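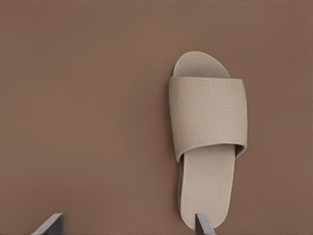

Ticket 496: gripper closes, slipper stays put
Project: Drundside student robotics club, tidy-up task (simulation)
Opened by: Ebony Ellery
Assigned to: Liv Aasen
Status: Closed

First post – Ebony

Hi Liv! I'm stuck on the slipper again. The shoe rack version of the task runs fine with the toy blocks Folke made, so I swapped in the beige slide and now nearly every episode ends the same way. The arm comes down at the heel end, the fingers close, the arm goes up, and the slipper just lies there on the brown floor like it had nothing to do with any of this.

The view from the wrist camera is attached at the top. The right finger is lined up with the heel and the left one is way off to the side, so to me it looks like the hand is aiming too far left. But I'm also the person who spent a whole evening debugging the wrong scene file, so please check me.

What I've tried so far:
Turned the finger friction up. No change.
Slowed down the approach. No change, only slower.
Restarted Vidis and loaded the scene fresh. Same thing.
Deleted the slipper and put it back in. Same thing, and then I lost my lighting settings and had to redo them (my own fault, I hadn't saved).

Could it be the mesh? The strap sticks out past the sole on the right and I wondered if that was confusing something.

Reply – Liv

Hey Ebony, thanks for the picture, it helps a lot. I don't think it's the strap. You're nowhere near the strap when you're down at the heel.

Can you do two things for me? First, print the grasp target and the slipper's own position right before the fingers close. Second, turn on the collision shapes in the viewer (it's under the display menu, the little checkbox most people scroll right past) and tell me what you see around the sole.

Reply – Ebony

OK, did both! The grasp target is off to the left of the slipper's center line, so I wasn't imagining it. And the collision shape is weird. I expected something slipper-shaped and what I got is one big box that goes all the way around everything, strap included.

Also, Natalia ran the same scene on her laptop and hers misses too, so it isn't my machine.

Reply – Liv

Great, so we have a couple of separate problems and they've been hiding each other. Let me take the offset first.

I opened your scene and the slipper's origin isn't in the middle of the model. It's out to the left, in empty space. Whoever exported it probably had the pair in one file and deleted the other one without moving the origin. The grasp planner aims at the origin, so it aims at a spot on the floor next to the slipper. The blocks never showed this, they're all centered.

To fix it:
1. Open the slipper in the model editor.
2. Use "set origin to geometry".
3. Export it again under the same name.
4. In Vidis, clear the asset cache before you reload. If you skip this you'll get the old one back and want to throw something.

For the box, switch the collision setting from "bounding box" to "convex pieces". My copy came out at 3,737 triangles before simplifying, so let it simplify or your episodes will crawl.

Reply – Ebony

I skipped the cache thing. I read it, I nodded, I skipped it. Twenty minutes gone.

With the cache cleared it's a totally different task! The hand comes down centered over the heel now. First run it pinched the sole and lifted, second run it slid off the end, third run it lifted again. So better, but still a bit of a coin flip?

Reply – Liv

Move the grasp forward a little, toward the strap. At the very back of the heel the sole curves away and the fingers only get a sliver. Put your friction back to the default too, please – Lovisa's drawer scene shares that file and she was wondering why everything had gone sticky.

Reply – Ebony

Oops, sorry Lovisa! Friction is back where it was. I moved the grasp point forward and ran a set of 9, and the slipper came up every time. I'm leaving the placing part alone until our June meeting, there's a separate ticket for that and it's Folke's.

Closing this one. I added the origin check and the cache step to the club's import notes, in bold, mainly for me.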